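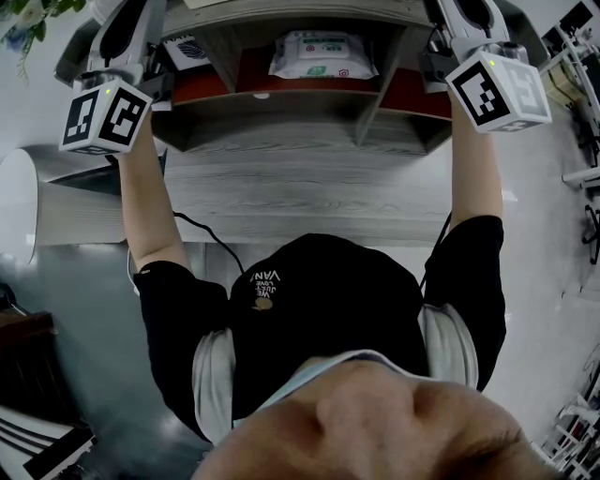 Support > Handheld Capture > Tracking and Calibration

Rirnen hand-held grippers: pose jumps on high shelves

We bought the two-gripper Rirnen kit in June for shelf picking demos. Tracking from the head camera is fine at table height. With both arms raised, the right gripper pose jumps by up to 6 cm for a few samples, then recovers. Firmware is 953. Is this the kit or our setup?

Sânziana Pană

Check marker size in the config first. The pose solver assumes the printed size, and ours shipped with the wrong value. After that, log how many cube faces are detected per sample. One face seen nearly head-on gives an ambiguous rotation — two faces at an angle are much more stable. We discard single-face samples above a set reprojection error and lose almost 4 percent of a session.

Hòa Tôn

Same here with the Vilton kit. Sent it back.

Darius Ursu

Filed under: grippers, fiducial markers, pose error

We use cookies to remember your login. Accept / Manage settings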